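3.2. Le bac de rangement et le cube : choix du matériel et premières observations

Le rangement d'un objet dans un contenant ouvert passe souvent pour la plus pauvre des tâches domestiques. Nous défendons ici l'idée contraire, et avec un certain plaisir : dès que l'on regarde de près un bac en carton et un cube, les questions se bousculent. Quelle hauteur de paroi suffit à retenir l'objet ? À partir de quand le bord devient-il une gêne ? Le corpus Rudar, dont cette section présente le volet « carton », a été constitué pour y répondre, à partir de 1240 dépôts réalisés avec 29 contenants différents.

Le carton brun s'est imposé très tôt. Il se découpe à la main, se replie, se remplace sans regret, et sa teinte uniforme offre un fond remarquablement stable pour suivre un objet coloré. Purves (dans le rapport interne de Skidisen) avait déjà signalé l'intérêt des bacs bas et presque carrés, dont le fond reste lisible sous un éclairage ordinaire alors que l'une des parois peut plonger dans l'ombre. Nous avons retenu cette forme comme contenant de référence, posée sur un plateau blanc (figure 4).

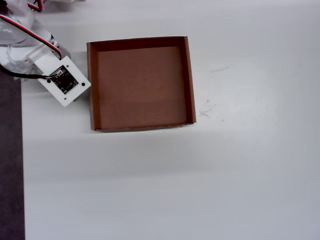 Le contraste entre paroi sombre et fond clair mérite qu'on s'y arrête, tant il renseigne sur la profondeur. Les annotateurs de Barkach, à qui nous demandions de tracer au stylet la limite du fond, s'appuyaient presque toujours sur cette bande d'ombre pour placer leur premier trait. Les bords latéraux, plus clairs et vus comme de minces rubans, leur donnaient davantage de mal. C'est une observation réjouissante : un défaut d'éclairage que nous pensions corriger s'est révélé un repère précieux, et nous avons laissé les lampes où elles étaient.

Le choix du cube a demandé plus de discussions. Une première série, menée avec des objets de cuisine, mêlait trop de variables (poids, poignées, reflets). Le cube vert réunit au contraire des qualités que nous n'espérions plus trouver ensemble - une surface mate, une couleur franche, des arêtes légèrement adoucies qui accrochent peu la lumière. Sur le carton, il se détache sans ambiguïté, même lorsque l'image manque de netteté.
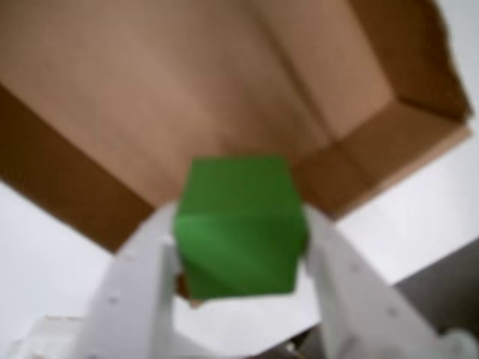 Nous avons d'ailleurs conservé les vues floues dans le corpus. Environ 400 d'entre elles ont été relues séparément, et l'accord entre annotateurs sur l'orientation du cube y reste étonnamment bon. L'explication tient sans doute à la différence de teinte entre les faces : la face supérieure paraît plus foncée, la face avant plus lumineuse, et la limite oblique qui les sépare suffit à estimer la rotation. Les contours, eux, comptent moins que nous ne l'avions supposé. Ce résultat rejoint ceux obtenus par l'équipe Rutherford sur des blocs de bois peints, avec un protocole pourtant très différent.

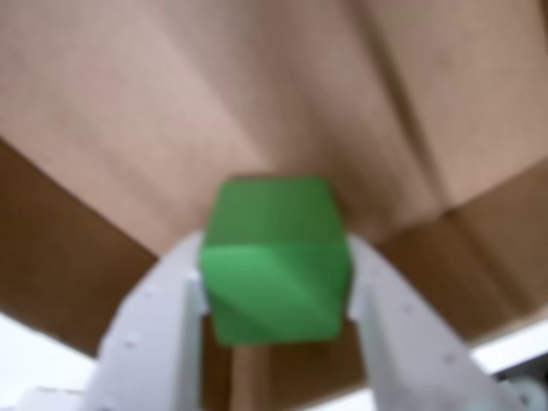
Reste la question des plis. Un carton n'est jamais tout à fait plan, et les rabats, les rainures ou les parois vues de biais produisent des bandes plus sombres que l'on confond volontiers avec un bord. Sur les 672 annotations de parois examinées à ce jour, les désaccords se concentrent justement sur ces zones de transition. Nous avons donc ajouté au guide une catégorie « pli ou paroi interne », à employer dès que l'annotateur hésite. Elle a été adoptée avec enthousiasme, et les commentaires libres qui l'accompagnent forment à eux seuls un matériau passionnant sur la manière dont on lit un volume creux.

Figure 4. Bac en carton brun et cube vert du volet « carton » du corpus Rudar. Les trois vues sont reproduites sans correction de couleur.

Les dimensions des bacs et la version intégrale du guide d'annotation sont données en annexe B. La section 3.3 reprend la même analyse pour les contenants tressés, dont les parois ajourées posent d'autres difficultés.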